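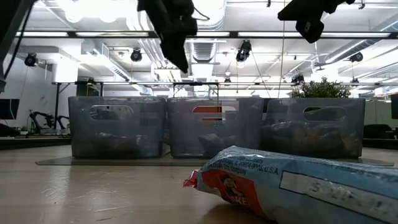
Llevo años leyendo que el secreto de una despensa ordenada son los recipientes transparentes. Todos a juego, claro, y a poder ser con etiqueta escrita a mano por alguien con mejor letra que la mía. He probado el sistema con lo más ingrato que entra en casa, las barritas y los paquetitos de picar, y tengo mis dudas. Apunto lo que me ha servido y lo que me parece puro escaparate.

## Antes de comprar nada

Saca las barritas de donde estén y ponlas encima de la mesa. Todas. Las del cajón, las de la mochila, las que se quedaron detrás de la harina. En las páginas de orden lo llaman «vaciado consciente»; yo lo llamo sacar las cosas. Pero reconozco que sirve, porque casi siempre aparece un paquete del que no te acordabas y que caducó en septiembre.

Mira las fechas ahora, con todo a la vista. Si lo dejas para cuando esté guardado, no lo harás. Yo al menos no lo hago.

Y mide el estante. El fondo, sobre todo. Los recipientes con asa recortada suelen ensancharse hacia arriba, de modo que la medida que importa es la del borde y no la de la base. Mi primer juego, uno de Lenance que me vendieron como «universal», sobresalía lo justo para que la puerta no cerrara.

## Recipiente hondo: para los paquetes pequeños y poco más

Un recipiente hondo y semitransparente es cómodo para tirar dentro cosas pequeñas. El asa recortada se agradece si el estante queda alto. Hasta ahí, de acuerdo.

Lo de que «así ves siempre lo que tienes» ya me lo creo menos. Con el plástico ahumado se distinguen bultos. Desde arriba se ve la capa de arriba, y lo que hay debajo es cuestión de fe. Si llenas el recipiente hasta la mitad, todavía puedes remover con la mano; a partir de ahí, lo del fondo se queda en el fondo hasta la próxima limpieza.
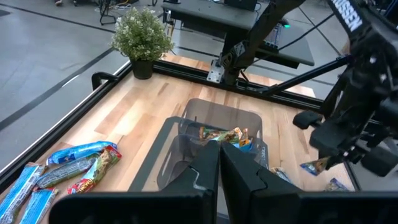 *Los paquetitos, amontonados en el recipiente; las barritas, todavía sobre la madera.*

Lo que a mí me funciona con los hondos:

- Solo paquetes pequeños. Las barritas se cruzan unas con otras y acaban debajo de todo.
- Lo nuevo, abajo. Hay que vaciar para rellenar, y es un fastidio - pero es la única manera de que lo viejo se coma antes.
- Nada de mezclar dulce y salado si en casa hay alguien que solo busca una de las dos cosas. Lo revolverá todo cada vez.
- Sin tapa. He tenido tapas. Terminan en otro armario.

## Bandeja baja con divisiones: mejor de lo que esperaba

Aquí tengo que rectificar un poco. Nikola Gajewski, que me ayudó un lunes a rehacer la despensa, insistió en una bandeja baja con compartimentos y yo me resistí bastante. Me parecía ocupar mucho estante para guardar muy poca cosa. Sigo pensando que ocupa mucho, pero las barritas se ven enteras y se cogen con dos dedos.

Estos son los pasos, sin misterio:

1. Decide cómo vas a separar antes de empezar a meter. Por sabor, por marca o por quién se las come. Cualquier criterio vale mientras lo entienda toda la casa; el de los colores queda precioso y no lo mantiene ni quien lo inventó.

2. Coloca primero las barritas largas y deja para el final los paquetes cortos, que caben en cualquier rincón.

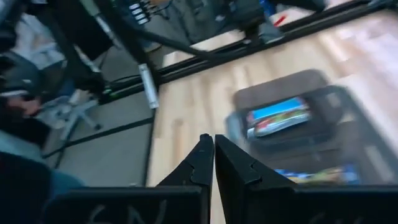
3. Pon las barritas a lo largo del compartimento, una al lado de otra, con el nombre hacia arriba. Si quedan atravesadas o en diagonal, te sobra bandeja o te falta barrita. No fuerces los extremos sellados contra la pared, que se doblan y alguno se abre.

4. No llenes todos los huecos por llenarlos. Un compartimento con una sola barrita no es un fracaso de organización, es sitio para la compra siguiente.

5. Cuando algo no quepa, no lo montes encima. Va a otro lado, o se come.

El quinto paso es el que se incumple. En cuanto un compartimento tiene barritas apiladas de cualquier manera, la bandeja empieza a comportarse como el recipiente hondo, con la desventaja de que además es más baja y se desborda antes.

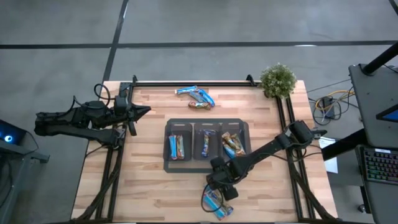 Por eso recomiendo tener decidido un sitio para el sobrante, aunque sea la caja de cartón en la que venían. Las barritas que se quedan en la mesa «de momento» siguen allí a la hora de cenar.

## Los trucos que no me convencen

**Las etiquetas.** Si se ve lo que hay, sobran. Y si no se ve, la etiqueta dirá «barritas» cuando dentro ya haya pilas y gomas del pelo. Compré un rollo de 100 adhesivas de Wirnulska y me quedan unas 80.

**Quitar el envase exterior a todo.** Depende. La caja grande abulta y se puede tirar, pero el cartón suele llevar los ingredientes y los alérgenos con letra legible. En casa con alergias, recórtalo y guárdalo en la misma bandeja, o deja los paquetes como venían.

**Los separadores extensibles.** Los de Nudenano aguantaron dos semanas antes de empezar a caerse. Quizá me tocó un juego malo. Una tira de cartón grueso, cortada a medida, hace lo mismo y no da pena cuando se mancha.

**La bolsita antihumedad.** Para algo que ya viene sellado de uno en uno, no le encuentro la gracia.

## Mantenimiento

Pasa un paño húmedo por los recipientes cuando se vacíen y sécalos bien antes de volver a llenarlos. El plástico oscuro disimula las migas, cosa que no sé si es virtud. Y antes de ir a comprar, mira la bandeja: si los tres compartimentos están ocupados, esta semana no hacen falta barritas, por muy de oferta que estén.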